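About the Koladberg Group

The Koladberg Group is a robotics research team based in Clarumville. We work on one question: how a gripper can learn household handling tasks from short recordings made in ordinary homes. The group was formed under the Mladenović program and moved into its current labour-sharing arrangement with the Vondela workshop in August.

Most of our effort goes into the recordings. We work from a wrist-mounted view, so the policy learns from the same angle it will later use. Patterned surfaces get particular attention. A printed tablecloth has edges, shading and colour changes that a model can mistake for objects, and our early models reached for them.

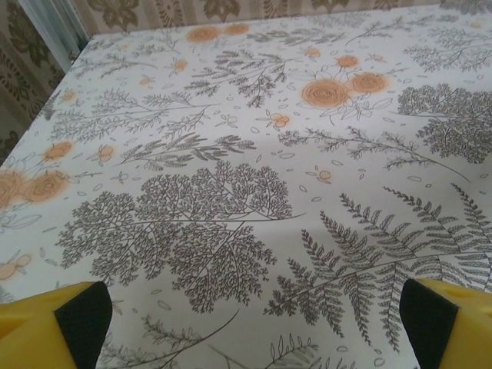 Our current method adds views with nothing to pick up to the training set and labels them as such. The model learns to hold still when there is no target. We trained on 1,783 recordings from 11 homes, with 5 homes kept back for testing. False reaches on patterned cloth fell by 68 per cent compared with our earlier model. Grasp success on plain surfaces did not change.

The method still has trouble with glossy fabric and with small items close in colour to the print. Both are part of the current work plan.

We share our labelling guide and test protocol with other labs on request. Householders near Clarumville who would like to take part in recording can write to the group through the Vondela front office. Visits are arranged in advance and take one morning.

Page last updated 2018-11-01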